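We use cookies to keep this site running. OK / Manage settings

I finally quit the big grocery store in Willham, at least for bread, and I want to talk about it because I've become very boring on the subject (ask my sister). Forty minutes, start to finish, is all a pan of soda bread takes me now! 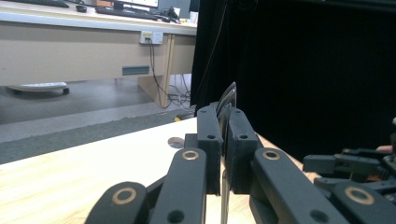 The first few were awful. I kept kneading the dough like it was a yeast loaf, and what came out could've propped a door open. Leilani Alcantara finally told me to stop touching it, so I did, and the next one was soft in the middle and I ate half of it standing up with too much butter.

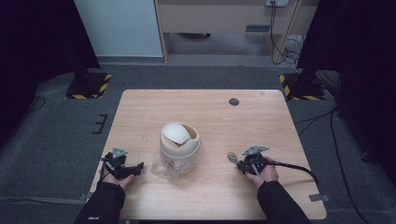

Do you need real buttermilk? Regular milk with a good squeeze of lemon does the job, just let it sit a bit before you pour it in.

I've gone back and forth on raisins. My aunt put them in every November and I picked them out every November, so for now they stay in the cupboard. Caraway, though, I could put in anything.
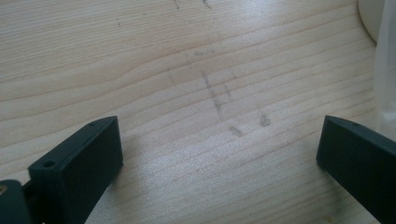
Senan Scanlon wrote to say that caraway has no business in there and that I should try it with a spoonful of molasses, which I will, probably Saturday.

2 comments

Naveen Pandey
Mine always burns on the bottom. Lower rack or higher?

Fiachra Rafferty
Naveen, go higher and put a second tray underneath. Fixed mine.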